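Dye notebook, April 10, 2021
Onion skins, weld, and the marigold mess

Started with the leftover alum bath because I hate pouring it out. Yasmine says I should just make a fresh one every time and stop being cheap, and she may be right, but I had four small skeins of the Clirnton two-ply sitting there scoured and damp and it seemed silly not to. Topped it up, brought it to a bare simmer, walked away for an hour. The skeins are in the blue bucket with the lid on. Whoever needs the blue bucket, please use the other blue bucket.

Weighed the whole stash while I waited. 2,909 grams of undyed wool on the shelf, counting the odd bits in the paper bag, which is more than I thought and also means we do NOT need to order before the fall sale. Samira, I know you have the Clirnton page open in a tab. Close the tab. (The gray fleece isn't in that number, it still has half a field in it.)

Onion skins first. Yellow skins only this time, I picked out the red ones by hand and put them in the jar by the window. Soaked overnight, simmered for an hour, strained through the old pillowcase. Equal weight of skins to wool. The color came up fast, a warm orangey gold in the first ten minutes, and then it just kept going toward brown if I left it in. I pulled the first skein early and let the second one go the full hour. Side by side on the rack the early one is much nicer! It has some life in it. The late one looks like a paper bag. A perfectly good paper bag, and Zineb likes it for sock heels, but still.

Dipped one end of the late skein in iron to see. Khaki, then a green-brown that I liked a lot for about a minute until I saw how stiff the wool was getting. Too much iron, my fault, I was spooning it in by eye from the Ostapchuk tub and the lid has gone sticky so it comes out in a lump. Next time I'll dissolve it in a jam jar of hot water first like a normal person. The stiff end is labeled IRON NO.

Then the weld, which was what I really wanted to do today. Hashini's dried bundle from her allotment, stems and all, chopped with the garden shears. I kept the heat down this time. Last November I boiled it hard and got that sad mustard, and everything I've read since says low and slow, so I set the hot plate to 50 and sat next to it with the thermometer like it was a sick pet. It smells awful. Somewhere between cabbage and a wet dog, and it gets in your hair. I had the door propped open all afternoon and could still smell it on my scarf at dinner.

pH strip on our tap water read 7, so nothing odd there. I stirred a pinch of chalk into the bath once the color had started to come out of the leaves, and you could see the shift within a few minutes, from a pale tea to a proper yellow. I was so pleased I called Nesma over to look and she said "it's yellow" in the voice she uses for my sister's babies. Fine. It IS yellow. Some of us have been waiting since fall for it.

Notes for the weld bath, since I'll never remember:
Chop it small. The long stems from last time did nothing.
Chalk goes in after straining next time. I put it in with the plant still in there and got gritty bits in the skein.
Wool goes in wet, bath no hotter than the skein can stand without a shock. Let it cool in the pot overnight if you can bear to.
Second dip is softer, more of a primrose. Keep both.

I haven't been able to get anything decent on the cotton. The Denetti jersey scraps went into the same weld pot after the wool and came out with a blush of lemon on one side and nothing on the other, like somebody had leaned them against a wet wall. I scoured them once and they clearly wanted scouring twice, plus a tannin step, plus more patience than I had at four o'clock. Samira thinks there's a finish on the fabric that has to be boiled out with soda ash. We could test that, one scrap plain and one scrap soda, same pot. Writing it here so that I do it.
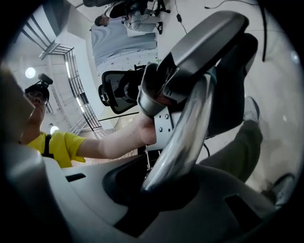 What I'm after with the weld is a clear yellow that doesn't lean orange, and I'm still arguing with myself about how strong to make it. Onion gives you gold and marigold gives you gold and everything in the hedge gives you gold! The bright yellow of the T-shirt over on the left there is the strength I have in my head for the stripe in the blanket, and I don't think one dip gets me anywhere close on wool. Two, maybe, with a fresh bundle each time. I'd be happy with a shade down from it. Next to the indigo skeins a yellow that loud could take over the whole thing anyway, and I still want enough left to overdye for the green.

Marigolds, briefly, because I'm cross. Frozen heads from the bag marked FLOMOSOW (that's the seed mix, Zineb, not a person, I know you asked). I thawed them in the pot and went to answer the phone and the pot boiled over onto the hot plate. Orange puddle under the bench, orange footprints to the sink. What was left in the pot dyed one skein a dull bronze that I'd have been thrilled with if I'd meant it. The hot plate has been wiped down but it still smokes a little when it warms up, so open the window before you switch it on.

Swatch cards: we're up to 81 in the box. I went through them and pulled the ones with no mordant written on the back, which are useless, sorry, mostly mine. If you can tell me what "gold, nice, ask Y." means, I'd love to know. Yasmine can't. Please write the plant, the mordant and the weight of wool on every card, even when you're sure you'll remember.

Lightfast strips are taped up in the south window, half of each one covered with foil. Onion early, onion late, weld first dip, weld second dip, the accidental bronze. Don't move them to make room for the tomato seedlings. I'm putting the seedlings on the filing cabinet.

Still to do: rinse the weld skeins tomorrow morning in cool water till it runs clear, hang them out of the sun. Wash the pillowcase. Ask Hashini if there's any more weld coming, and if she'd mind leaving a few plants to go to seed. Buy a new lid for the iron tub, or a new tub.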